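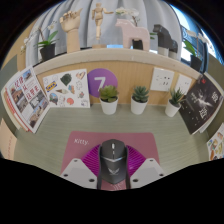 Desk and Mouse Pad FAQ

Retomel Shared Office, Trurico Building
Last revised Thursday, December 20, 2018

Does a mouse need a pad on these desks?

Most optical mice will track on the bare top. A pad gives a more even surface and keeps grit off the glides. Members may bring their own, in any color, provided it lies flat and leaves space for a keyboard.

What is the right position for the mouse?

Level with the keyboard and close enough that the elbow stays near the body. If the pointer runs out of pad before it crosses the screen, raise the pointer speed before moving the pad.

May I keep plants on the desk?

Yes, small ones. Pots go along the back, against the wood panel. Succulents are preferred: they need little water, and overwatered pots leave rings on the desktop. Do not place a pot where a plug or cable will hang into it, and take it to the sink for watering.
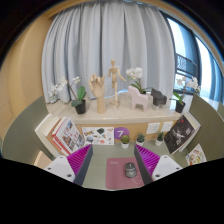 Where do books and printed sheets go?

Upright, at either side, supported by the divider. Sheets and cards may lean on the back panel. Use removable putty only; tape lifts the finish. Leave the outlets clear.

What can I plug in?

Computers, screens and chargers, up to 300 watts per desk in total. Heaters and kettles are not allowed.

My pointer jumps or stalls. What should I check?

Turn the mouse over and clear the sensor window with a dry cotton swab. Replace the batteries if it is wireless and takes them. Then try it directly on the desktop, with the pad moved to one side.
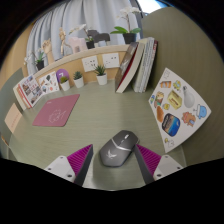 If the pointer behaves normally there, the pad is the likely cause. Wash a cloth pad in lukewarm water with a drop of dish soap, rinse it, and dry it flat for a full day. If the fault remains on both surfaces, test the mouse on another computer before replacing it.

How is the desktop cleaned?

Damp cloth, then dry cloth. No solvent or scouring powder. Desktops are next due for a full cleaning in March; please clear small items the evening before.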